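Mugs, Bowls and Their Undersides
Kernau Tableware Notes: Gallery 14
Posted December 17, 2018

This gallery covers the bottom side of everyday dishes: foot rings, glaze lines, stamps and stickers. The earlier galleries on the site show handles, rims and lids. The whole collection is now at 2,234 entries, and 88 of them have notes on the base. Most of those notes are short. If a piece has a readable article number, the number is in the note, so that people can search for it.

The dishes in this part are all in daily use or were bought for daily use. There are no antiques and nothing here is for sale. Readers looking for the older Fiore plates should go to Gallery 9, where the stamps are sorted by color.

A few words on terms. The foot ring is the part of the base that touches the table. It is often left without glaze, because glaze melts in the kiln and would stick to the shelf. The well is the area inside the ring. Makers usually put the stamp or the sticker there, where it does not rub against anything.

Entry 1. Mug, grey-blue matte glaze, bare ring in sandy beige.
IKEA sticker still on the base, article number 004.240.23, made in Thailand. The wine glass and fork symbol on the label means the material is suitable for contact with food.
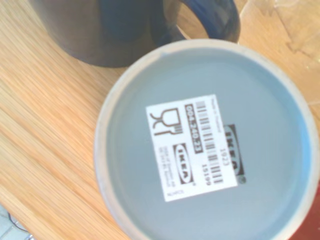
Marlpit wrote in to say that stickers like these should come off before the first wash, since the paper goes soft in the dishwasher and the glue stays behind as a grey patch that picks up lint. Warm water and dish soap for an hour, then a plastic scraper, was the method given, with a drop of cooking oil for whatever is left. Marlpit also asked for the article number to be kept on a slip of paper in the cupboard, because matching a broken mug two years later is hard without it.

Both points are fair. We have added the oil method to the cleaning page. It works on glazed areas. On a bare ring the oil can soak in and leave a dark spot, so keep it inside the well and wipe outward with a dry cloth.

Notes on bare rings
An unglazed ring can be rough enough to scratch a wood table or another dish stacked below it. Run a finger around it when the piece is new. If it catches, rub it lightly with wet 200 grit sandpaper, rinse, and let it dry upside down overnight. Tea and coffee will stain a light ring over time. Baking soda paste takes most of it off.

Notes on stacking
Matte glaze shows grey marks from metal spoons and from other dishes. A paper towel between pieces is enough. We stack up to 8 saucers this way and do not stack mugs at all.

Sending in an entry
Write down the color, the maker if it is known, and any numbers exactly as printed. Leave out digits you cannot read. Entries received since September are still being sorted, and the Virance bowls will go up first. Gallery 15 covers baking dishes.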